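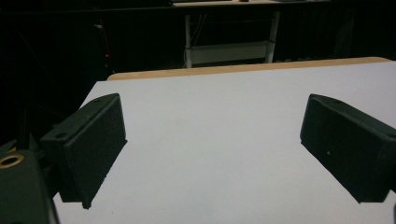 The White Table at Lindholm

Saturday, October 25, 2025
Text by Elsa Berge

The work table in the back room at Lindholm was changed over in the fall. The old one was 11 years old and had a top so dark that screws and washers got lost on it all the time. The new top is white. Trygve Bakke did most of the carpentry, and I did the sanding and wrote this page. A few people asked what we did and how the power is set up now, so the notes are next to the pictures.

The top

The white board is smooth and has no pattern. We looked at a gray one from Zavoveo as well, which was cheaper, but the sample had a speckle in it and small parts were hard to pick out against the speckle. White shows every pencil line and every bit of dust, so there is now a brush on a hook by the door. Wipe the board with a damp cloth when you finish. Please don't use the scouring pads from the kitchen.

Everything together came to some 2,000 kroner, including the board, the sandpaper and delivery from Trindora. The legs are the old legs. They were still straight, and we only put new felt under them. 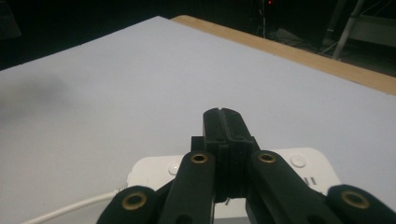 Power was the main complaint about the old table. The only wall outlet is behind the shelves, and people ran extension cords across the floor to reach it. Now the power stays on the table. It comes in a white casing with rounded corners that lies flat on the top, with a round white button on each side. Move it to wherever you are working, but keep the cable away from the walkway. Anything that gets warm in use, such as the glue gun or the soldering iron, should be unplugged when you leave the room.

The lamp over the table is the same one as before. We had planned to replace it too, but with a white top it turned out to be bright enough, and the money went to the shelves instead. If you do close work in the evening there are clip lamps in the bottom drawer,

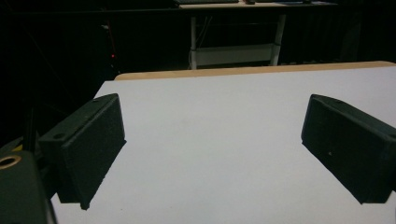
and spare bulbs for them are in the box marked Atalura on the shelf above. Take the last bulb and you write it on the list. The same goes for masking tape, which we run out of faster than anything else.

The wood underneath

The white board doesn't cover everything. Along the far edge you can still see a narrow band of light wood with rounded corners and a small hole near the middle. Trygve rounded the corners by hand. I wanted the wood left showing, partly for looks and partly so there is a place to clamp things without marking the white. Use a scrap of cardboard under the clamp all the same.

The four-socket strip in the last picture can be turned to any angle. Its cable comes off one end and runs down toward the front edge of the board.
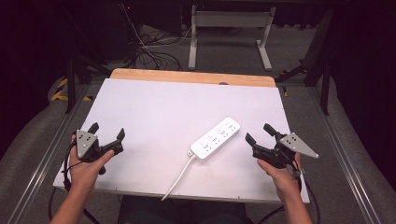 Trygve Bakke adds that the wood will need oil again in February, and that the felt under the legs should be checked at the same time. He has left 2 tins of oil under the sink and would like them to stay there.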